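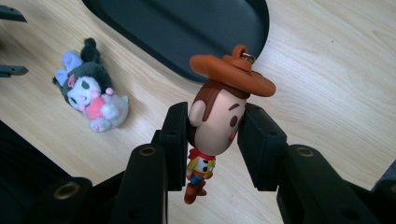 3.2 What people attach to their keys

Most of the households we visited in Kalthorpe kept their keys in one place near the front door, either on a hook or in a bowl. We asked each person to fetch their main set and talk us through it. The keys themselves got short answers. People knew which was for the front door and which was for the car, and several had at least one they could no longer match to a lock. They had much more to say about the other things on the ring.

We sorted these objects into three groups. The first was made up of tools, such as bottle openers, small flashlights and shopping cart tokens. The second was membership and loyalty tags from supermarkets, gyms and the public library. The third, which we call ornaments, covered everything with no stated use, including souvenirs, initials, braided cords and small character figures of the type shown in Figure 2, where a cowboy has a loop on top of his hat for the ring.

Tools were usually bought by the person who carried them. Ornaments were usually gifts. Parents often carried something chosen by a child, and in 13 households the giver had since moved out. One father told us he had changed cars twice and moved once, and that the ornament was the only part of the set he had not replaced. A retired bus driver kept an ornament on a ring with no keys on it at all. She described it as her spare set.

Cattaneo's earlier work on handbags found that people apologized for clutter before opening the bag. We saw less of this with keys. Participants did apologize for loyalty tags, mostly for shops that had closed or that they no longer used, but very few apologized for ornaments, even worn ones. Lost paint and scuffed edges were mentioned as a sign of how long the object had been carried. When we asked whether a worn ornament might be swapped for a new copy, the usual answer was no. Two people had tried it and gone back to the old one.

Practical complaints were common all the same. Bulky ornaments were said to catch on coat linings, press into the leg when sitting, and knock against the steering column. People dealt with this by moving the ornament to a bag zipper or to a less used set. We recorded these moves as a separate event in the diaries (see Section 4), as they often came with a change in routine, such as a new job or a child starting school in January.

Finding keys by touch was the one use that participants gave for ornaments without being asked. Several said they felt for the ornament at the bottom of a bag and pulled the keys up after it. Under our scheme this would make the ornament a tool. We left it in the third group, following the participants' own account of why they had put it there, and return to the overlap in the discussion.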